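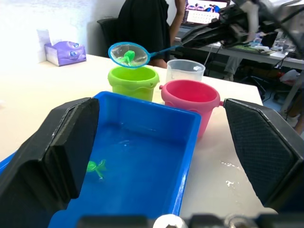 From: Brenda Aravena
To: floor-and-bench list
Subject: Re: Re: what the arms mean for the rest of us

Hi all,

Manikandan asked a fair question and it's sat there all morning, so I'll have a go. I've quoted him below because half of you will have binned it by now.

> Manikandan Nair wrote:
> I've been at Jurcombe 6 years and most of that was repetitive bench work, which I was good at.
> Now I'm told the job is "supervising episodes". Can someone who has
> moved over already tell me what the day is like, and whether
> the hours change? Also is it true you spend it playing with
> bath toys?

Yes to the toys, mate. The task we're on at the moment is scooping a little green turtle out of a tub of water with a fishing net, one arm on the net and the other arm at the tub. I laughed too when Rasmus Org showed me the task sheet. Then I tried to write down the steps for it and stopped laughing! Water moves, turtles drift, and a net is floppy in a way that a carton or a bracket never is. We've got 600 episodes to get through on this one and as of last night we'd logged 266.

The day itself: you set the table, you run, you mark the run good or bad, you reset. It's the resetting that fills your time. Tub back to its spot, turtles back in, towel over the table (bring your own towel, the ones in the cupboard are hopeless). My shoulders are much better than they were on the old line and my eyes are worse, so I've asked for the screen breaks to be written into the roster properly. Reet Ots has that one and I'd love a few more names on the email.

Hours are the same on paper. What's changed is that you can't get ahead. On the bench I could belt through my quota by 2 and have a slow arvo, and I do miss that. With the arms the pace is the pace, and if one faults you're standing there with wet sleeves waiting for someone from Drevusus to ring back.

The bit I'm still cranky about is the pay grade. We're marking runs, writing up why they failed and training the people who come across after us, and it's classed the same as packing. I raised it in September and was told it was "under review". If you're moving over, ask about it before you sign the new position description. I didn't, more fool me.

Come and sit with me for a shift before you decide, Manikandan. Lekcombe side, through the second door, and wear shoes you don't mind getting splashed.

Cheers,
Brenda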